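Search this site
Search

Urkside Comics Newsletter
9/25/18

Back Issue Corner: Getting Started with Cirel

Several readers wrote in after the last newsletter to ask where to begin with Cirel. It's a fair question. The character has been in and out of print under three different titles, the numbering restarts twice, and the one collected edition leaves out the story that explains who she is. What follows is a reading order for people who want to spend a reasonable amount of money and not get lost.

First, the basics. Cirel is a mapmaker from the sunken city of Mitulari. She can find her way to any place she has drawn, and she can close off a road or a doorway by erasing it from one of her maps. The second power costs her something each time. In the early stories she loses a memory for every line she rubs out, and the writers kept good track of which memories were gone. Later writers did not, and you will notice.

She first shows up in Harbor Tales #4, in a backup story that runs eight pages. She has no name in it. The lead character, Captain Tóth, calls her "the surveyor" and leaves her on a dock at the end. Most people who own this issue bought it for the Tóth story, which is the better of the two, but the backup already has the silver ink and the trick with the door. The coloring is muddy in every copy I have seen, so don't hold out for a cleaner one.

Her own series began the following year. The first four issues are one story, usually called "The Long Survey," and this is where I would tell anyone to start. Cirel returns to Mitulari to find that someone has been selling copies of her maps. The villain is her old teacher. She has erased her memory of him, so the reader works out who he is two issues before she does. It is well done, and the last page of #3 still works even if you know it's coming.

Issues #5 and #6 are fill-ins and can be skipped. Issue #7 has the first meeting with Tóth since the dock. He remembers her and she doesn't remember him. Issue #8 ended the series, and it ended on a cliffhanger with Cirel standing outside a house she has drawn but has never visited. The cliffhanger was picked up much later, in Harbor Tales Annual #2, and the answer takes up one panel. Opinions differ on whether that was enough. I thought it was a letdown. 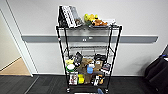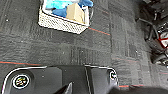
The second series is a different matter. It was drawn in a heavier style, with a lot of black, and it moves Cirel to the present day. She now works for an insurance firm, finding lost ships. Her powers are changed as well: she can erase people from a map, and they can't be found by anyone until she draws them back in. This is never squared with the first series. The letters page in #2 says an explanation is on the way, but the book was canceled before it arrived. Read it as a separate version of the character and it holds up fine. The two-part story about the lighthouse crew is the best thing in it.

The third title is the team book, Tóth's Company. Cirel joins in the second issue and leaves in the ninth. She mostly stands at the back and opens doors. If you like the other members, it's worth reading, but there is very little here for a Cirel reader apart from the short scene where she asks Tóth to describe the dock to her. He gets the weather wrong on purpose. Anyone who has read the backup story will catch it.

Now the collected edition. It runs 200 pages and reprints the whole first series plus the lighthouse story. It does not have the Harbor Tales backup or the annual, so you get the cliffhanger with no ending. The reproduction is good, better than the original issues in places, and the silver ink has been replaced with a flat gray that is easier to read. For most people this is the sensible purchase. Add the annual and you have nearly everything that matters.

On prices: the first series is not expensive. The one exception is #1 with the map insert still attached. Many copies had it pulled out, and sellers don't always check. Ask before you pay. The insert is stapled in at the center and should have Mitulari on one side and the harbor on the other. A loose insert tucked into the bag is not the same thing and should cost less.

There is also a variant cover of #4 that was given out at a signing - a small run, numbered by hand on the back. The highest number I have come across is 538. I don't know how many were made and I would be careful of anyone who says they do.

Kam-wah Tsang wrote in with a correction to the Tóth checklist in the last newsletter. The captain loses his ship in Harbor Tales #11, where I had it as #12. Issue #12 is the trial. The checklist has been fixed, and thanks for the note.

Next time I plan to cover the Mitulari stories that don't have Cirel in them. There are more than you would think, over 200 pages if you count the text pieces, and a few of them contradict each other about how the city sank. That one should be out in November. If you have a copy of the giveaway with the flooded market story, please get in touch - I have only read a photocopy and the last page is missing.

Contact | Back Issues | © 2018 Urkside Comics Newsletter | Back to top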